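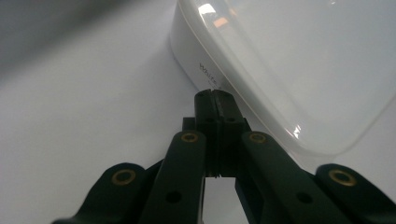

Boîte en plastique blanc, couvercle transparent

Congeler du bouillon maison en boîte plastique ?
Adanech Gashaw, 10/11/25

Bonjour à tous ! Je me suis mise au bouillon de légumes et j'adore ça, ma cuisine à Altby sent bon tout le dimanche matin ou presque. Je voudrais en congeler par portions de 400 ml. Est-ce que je remplis à ras bord ? Et combien de temps ça se garde ?

Gebremedhin Alemneh
Super idée, tu vas te régaler cet hiver ! Surtout pas à ras bord : le liquide gonfle en gelant et le couvercle saute. Laisse deux bons centimètres. Fais refroidir avant de fermer, puis direct au congélateur. Chez nous il se garde trois mois sans perdre son goût, et je sale seulement au moment de réchauffer (le risotto, quelle merveille !).

Kerska
moi je mets tout dans des bacs à glaçons, 10 cubes pour une soupe et hop

Tesfamariam
Pareil que Gebremedhin. Pense à noter la date sur le couvercle !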